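Open days should be slow

I went to the Stakel open day in Stidlow expecting to stay for 20 minutes and came out when they were putting the chairs away. Most demonstrations I have been to are over before you have found somewhere to stand. There is music, something waves, everyone claps. Stakel had none of that, and I loved it.

They had papered the inside of the booth with flowers and bows, like a spare bedroom, and let two arms get on with handling small things at their own pace. I stood there with 30 or so other people, all of us leaning in (and holding our breath a bit, I think) over something you would do at home without looking.
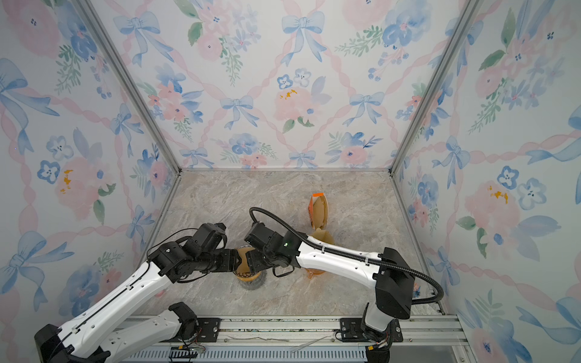

Thomas wrote to me afterwards that he had found it dull, and that for the price of the train to Stidlow he wanted to see a machine do something he couldn't. I understand that. But I have seen the fast ones, at Trurkel last October, and I couldn't tell you now what a single one of them was doing. With two arms and one soft thing between them you start to notice how much there is to get right: how hard to hold, which side goes first, when to let go.

More of this, please, and keep the wallpaper!

11/01/2026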